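4. Green ink and the everyday board

4.1 What people write with

Shared whiteboards are wonderful things to study. They hang in staff kitchens, hockey change rooms, church halls and the back corridors of libraries, and people write on them without much thought for who will read the result. Earlier work has looked closely at boards in classrooms, where one person writes and everyone else copies down. The boards in our survey are different. Anyone walking past can add to them, correct them, draw an arrow across them or rub out half a word with a sleeve, and they stay up for weeks.

We recorded 102 boards in the towns of Hotdale and Skurnley, all of them in places open to staff or members. From these we copied out 2821 separate messages, where a message means any piece of writing that a reader could take in without needing the writing beside it. "Milk" counts. So does a full cleaning schedule with initials. Of these messages, 719 were written in green, and those are the ones this section is about. We had expected green to be a leftover colour, picked up when the black had dried out. In many places it has a job of its own, and working out what that job is has been the most enjoyable part of the whole project!

The tip matters as much as the colour. A bullet tip gives the same line whichever way the hand moves. A chisel tip gives a broad stroke on its flat and a thin one on its corner, so a writer who turns the pen in the fingers partway through a word leaves a visible change of weight. On a crowded board this is a gift to the researcher, as two hands using the same green can often be told apart by how they hold the edge. One Skurnley hall had a rota in which every "t" was crossed with a hairline and every upright was fat. We could follow that writer across the entire board, right down to a tiny note about the kettle in the bottom corner.

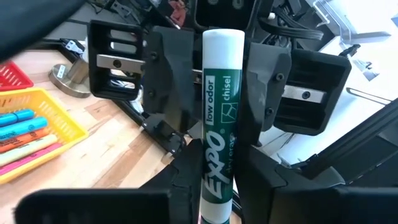
Figure 1. Green dry-erase marker marked "low odor" and "chisel".

Pens of several makes turned up on the ledges and we have not tried to compare them. Age, wear and the state of the board's surface all get in the way, and a fair comparison would need fresh pens on fresh boards. What we did note was whether a line was full, streaked or faded along its length. Streaked green is harder to read than streaked black under yellow light, and writers seem to know this. Where a green line had begun to break up, we often found it had been gone over a second time, usually in the same colour.

4.2 The three jobs of green

We sorted the green messages by hand. Two readers worked separately and then sat down together over the ones they disagreed on, which led to some lively afternoons. Most of the messages fell into one of the following groups.

The first is approval. Ticks, "done", "ok", "thanks", "yes please" and the small smiling faces that grow beside them are green far more often than any other short reply. This will surprise few readers, given traffic lights and school marking, but it was lovely to see how firmly people hold to it. In a Hotdale curling club, a member had written a long complaint in black about the ice times. Below it, in green, were the words "agree" and "agree" and "me too", each in a different hand, with the pen plainly put back on the ledge between visits.

The second is the outdoors. Garden rotas, compost reminders, trail closures and anything to do with grass cutting lean green even on boards where the rest of the writing is black or blue. We are less sure what to make of this group. It might be a picture-like choice, the colour standing in for the thing. It might also come down to one keen gardener per building who likes the pen.

The third group took us longest to notice. Green is the colour of the person who comes second. Where a list had been started in black and added to later, the additions were often green, even with a working black pen on the same ledge. The change of colour shows what is new without a date or a name. At the Keane seed library, a lending list had been kept this way through February, with the first entries in black and the later ones in green, and the staff we spoke with there could read its history at a glance. They had never agreed on the system. When we asked about it, they argued cheerfully over whether it was a system at all.
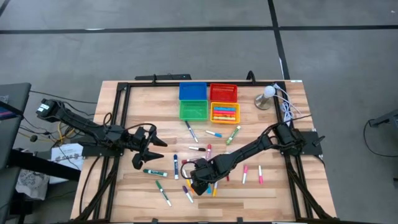
By the Kostemau Shared Boards Project, Hotdale
Fri 18 November

4.3 Correction and politeness

The second-writer habit leads straight into the question of how people correct each other in public. On paper, a correction usually leaves the mistake visible. On a whiteboard the mistake can simply vanish, and the writer may never find out who fixed it. We had supposed that wiping and rewriting would be the common way to do it. It was far less common than we had guessed. Many people crossed out a wrong time or a misspelled name with a single line and wrote the right one above, leaving the old version easy to read.

Colour plays a part in this too. Red corrections tended to be blunt, with underlining and capitals. Green ones more often came with a softener such as "I think", "sorry" or a question mark. We can't say that the pen makes the writer kinder. A person in a gentle mood may reach past the red, and a person in a hurry takes whatever is closest. Still, the pairing of green with polite wording appeared in both towns and in very different sorts of building, and we would love to see someone test it with a ledge that holds one colour only.

4.4 Limits

Our boards came from two neighbouring towns, and habits may well travel between them with the people who belong to more than one club. We also saw each board on a single visit. A message wiped the day before was lost to us, so short-lived notes are surely under-represented and the slow, stubborn ones (the dish soap rota at the Skurnley pool comes to mind) have more than their fair share. Faded green was sometimes hard to tell from faded blue, and where the two readers could not settle on a colour the message was left out of the green count.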